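The Upper House That Varkar Forgot It Had

The second chamber of the Varkar parliament has 90 seats, and for most of my adult life I could not name five of the people who sit in them. I moved to this country as a student, I learned the language from newspapers, and I read those newspapers with great attention. The upper house was almost never in them. It met on quiet mornings, it approved what the lower house sent, and the members went home to their regions.

This winter it is different. The government wants to cut the chamber from 90 members to six, one for each region, and give the real work to a new council in the capital. The bill was published on Jan 9, 2022, a Sunday, when most offices are closed and most people are with their families. The opposition says the day was chosen on purpose. The government says the printers were simply late. I have lived here long enough to believe both.

To understand the quarrel it helps to go to Cosellow. It is the smallest of the six regions, with one railway line and a harbor which freezes in a bad year. Under the present rules Cosellow sends nine members, far more than its population would give it. Under the bill it would send one, the same as the big inland region of Loureiro, where nearly half of the country lives. On paper this looks like a gift to the small regions. One seat each, all equal. But in Cosellow I did not meet a person who saw it as a gift.

Their reason is the veto. Today the upper house can hold back a money bill until it gets a second reading, and the members from the three coastal regions, when they vote together, are just enough to do it. They did it with the port tax, and the port tax was changed. In the new chamber of six there would be no veto at all, only the right to give an opinion in writing.

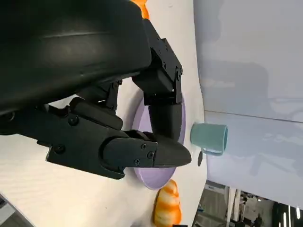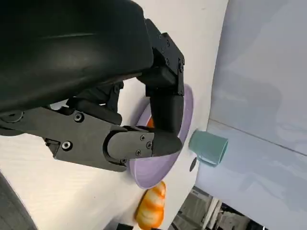 Can the government pass this bill without a referendum?
It depends on how the constitutional court reads the law of the chambers. If the court decides that the veto belongs to the constitution, voters must be asked. If it decides that the veto is only a rule of procedure, a simple majority in both houses is enough.

The court will hear the case in February. Until then both sides are working on public opinion, and they do it in very different styles. The government speaks about cost. It repeats that the chamber employs more than 100 clerks, and that in the last session it approved 95 percent of all bills without changing a word. The coastal parties speak about the other five percent.

I find the second argument stronger, but I must admit it is made badly. The campaign against the bill took the name Plivamano, after the old meeting hall in Cosellow where the regions signed their union. Everybody on the coast knows this name. In Loureiro I asked at a bus station what it meant, and two people told me it was a medicine.

There is also a group inside the governing party that would keep the chamber at its present size and only shorten the terms. They have not yet put this on paper.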